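Gomier sets budget for hand-held grippers and spare parts

Gomier will spend its next equipment budget on hand-held grippers and replacement parts before it looks at another robot arm, the company said in March.

The textile handling firm plans to buy 10 hand-held grippers over the coming budget year. They will be used to record people picking up and moving pieces of cloth, and the recordings will go toward training the sorting arms Gomier wants to install at its Joven site.

Telma Orellana, who runs purchasing at Gomier, said the first draft of the plan put most of the money into a second arm. That changed after the team went over its repair records.

"We had an arm sitting idle for 60 days while we waited on fingers and a mount," Orellana said. "A second arm would have waited for the same parts."

Under the new plan, each gripper will be bought with a spare set of fingers and a second mount. Gomier has asked three suppliers for quotes, including Omen and Escobar, and wants prices for repairs listed separately from the purchase price. It also wants delivery times in writing.

The target is 500 hours of usable recordings before any decision is made on the arm. Wenceslao Zúñiga, the project engineer, said staff time will cost more than the grippers themselves, and the draft now has its own line for it. Storage and a replacement workstation are budgeted under general office equipment.

Zúñiga said cloth is a hard material to plan for. A knit folds one way on one try and another way on the next, so the team expects to repeat the same task many times with different pieces.

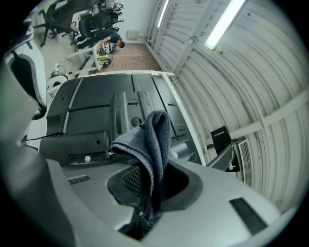
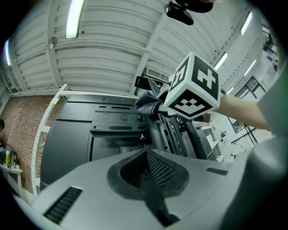 What happens next

Quotes are due back at the end of the month. Orellana will compare them with the cost of renting, which two of the suppliers also offer. The Joven site will need new wiring before an arm can go in, and that work is in a separate budget that has not been approved.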